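Workshop tips: setting up a table for a two-armed robot build

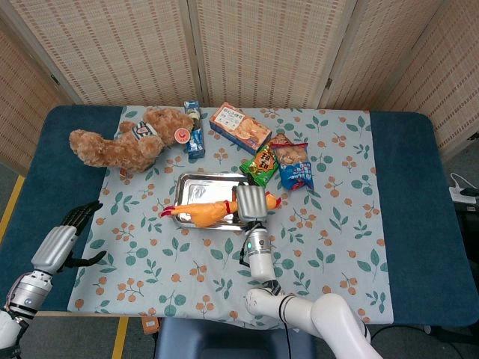 Most of the trouble we had in the first month at the Flilham workshop had nothing to do with code. It was the table, the cables and the things we asked the arms to pick up. These notes are for anyone starting a similar build in a spare room or a shared space.

The table

Put a thick pad under the cloth. Ours is a teal one meant for a dining table and the printed cloth goes straight over it. A gripper that comes down too far then meets something soft, and you get a dent in the pad in place of a bent finger. Smooth the cloth out before each session and pull it tight at the corners. A fold will catch a fingertip, and anything standing on the cloth goes with it.

If the cloth slides, use the spring clips sold for garden tables, but only on the far side. Clips on the near side get in the way of the elbows.

Mark the floor. Yellow tape is easy to see and comes up cleanly if you warm it with a hairdryer. We mark where the table goes and where people should stop walking when the arms are live. Replace it when the ends start to lift.

The background

A folding screen behind the table makes a big difference to the camera. Before we had one, the tracking would pick up coats, bikes and whoever was making tea. Woven panels are fine as they don't shine. Stand the screen in a zigzag or it will fall over when someone opens the door.

Things to pick up

Start with soft things. A rubber chicken is very good because it squashes, has a thin end and a fat end, and can be dropped all day without harm. A plush bear is harder than it looks. The fingers sink into the fur and the arm thinks it has hold of something before it has.

Crisp bags and cracker boxes are useful for the next stage. Bags change shape each time you lift them, so don't expect a grip that worked on Monday's bag to work on a new one. Boxes should be kept full at first. Empty ones crush, and once a corner has gone they won't stand up properly.

A shallow steel tray with rounded corners makes a good target for putting things in. Steel does throw reflections back at the camera. Shireen Mahlangu fixed this on her own build by turning the lamp to face the wall. Scuffing the tray lightly with a kitchen scourer also helps.

Two different hands

We run a plain parallel gripper on the right and a fingered hand on the left. If you can only afford one, buy the gripper. It is easier to set up and easier to mend. Ribbed metal fingers hold well on rubber and card. Wipe them with a dry cloth, as crumbs get into the ribs.

The fingered hand needs more looking after. Park it open and well above the cloth when you are working with the other arm. Go through the screws every 400 cycles. Simão Godinho keeps a tally on the back of the Baminico parts list and has logged 2000 so far with one broken tendon.

Cables and power

Leave a loop of cable at the wrist. It should be slack enough for a full turn but not so long that it hangs under the fingers. Move the arm slowly through its whole reach by hand, with the power off, and watch the loop.

Keep the power strip beside the table, never on it. You want to be able to reach the switch without leaning across the arms. Label the plugs at both ends.

A small status light on the wrist is worth having. Write down what each colour means and pin it up, as every make is different.

Packing up

Arms down, power off, then objects into the crate. Put a stool back under the table so the next group doesn't trip on it. Our Wednesday session finishes at nine and the packing takes longer than you would think.

Spare finger pads are in the Yuen tin, second shelf.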